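Notes from the Back Bench: keeping the Drasora grippers honest

Hello again from the hand-held corner of the building! A few of you wrote in after the last newsletter asking how we look after our pair of Drasora grippers (the ones with the marker cubes on top), and since I'm the one who ends up with the screwdrivers in my pockets, the item fell to me. I'll try to keep it short. I will fail.

Some background for the new folks. We have one recording station, and we call it Kasar, after the label on the crate it came in. It's two hand-held grippers, a laptop, a table, and whatever we're picking up that week. You hold one gripper in each hand, do the task, and the tracking works out where each hand went by watching the cubes. Later the same motions get replayed on the arms upstairs. If the cubes are off, everything upstairs is off too, and then Tõnu Strazds comes down the stairs with his coffee and that particular look.

So most of my upkeep is about the cubes. The faces get grubby faster than you'd think, mainly from thumbs, because people pick the gripper up by the cube when they should be using the handle. Please use the handle! I wipe each face with a barely damp microfiber cloth and let it air dry. No alcohol. I tried alcohol in February and it took the crisp edge right off one of the black squares, and we had to print a new set. If you see a corner lifting, don't press it back down and hope. Bring it to me and I'll put a fresh face on, then run the calibration again for that hand.

After the faces come the mounts. Each cube sits on a bracket with four small screws, and those screws work loose with all the squeezing. I used to check them when I remembered, and now I check them every 100 takes, which is a number I picked because it was easy to write on the whiteboard. Finger tight plus a nudge with the driver is plenty. The threads are plastic on one side and I have stripped one already (sorry, Tõnu).

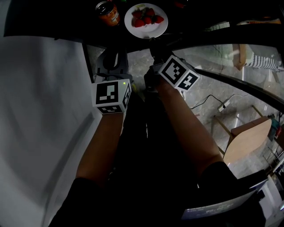
The jaws need a bit of love as well. They're supposed to close evenly and meet in the middle, and when they don't, you feel it in your hand long before the software complains. Nine times out of ten it's crumbs or dried juice in the linkage. A soft toothbrush gets most of it out. Then one tiny drop of the Ullov light oil on the pivot, work the trigger back and forth, and wipe off whatever comes out. One drop! We had a gripper in here last winter that was so well oiled it couldn't hold a spoon.

The triggers are my least favorite part. There's a return spring in each, and it gets tired. Odair Assunção noticed it before I did, because he does the longest sessions and his left hand was aching by lunch. He'd been opening the jaws with his fingers without realizing it. We swapped the spring and he went back to humming to himself, so I count that one as fixed. Spares are in the blue Bech tin on the second shelf, and if you take the last one, tell me, don't just put the empty bag back.

My start-of-session routine goes like this, for anybody who wants to copy it. Check the charge on both grippers. Open and close each one fully, 6 times, while watching the width reading on the laptop. It should come back to the same zero each time, give or take a hair. Set both grippers down on the calibration mat, wait for the tone, pick them up by the handles (handles!) and cross them slowly in front of you. If one cube drops out of tracking during the crossing, look at the lamps before you look at anything else. Glare on a white face is the usual culprit, and moving a lamp takes ten seconds.

We passed 1,407 takes on this pair as of 7/16/23, and 49 of those had to be thrown out for tracking trouble. I went through the bad ones and nearly all came from the same stretch, when the right-hand bracket was loose and I was on vacation. Make of that what you like.

Coming up, I want to try a softer pad on the fingers, as the stock ones are getting shiny. I have two kinds of rubber cut to size and would love a couple of people to come squeeze things with me for an afternoon. The sign-up sheet is taped to the cabinet door, under the spare cables list.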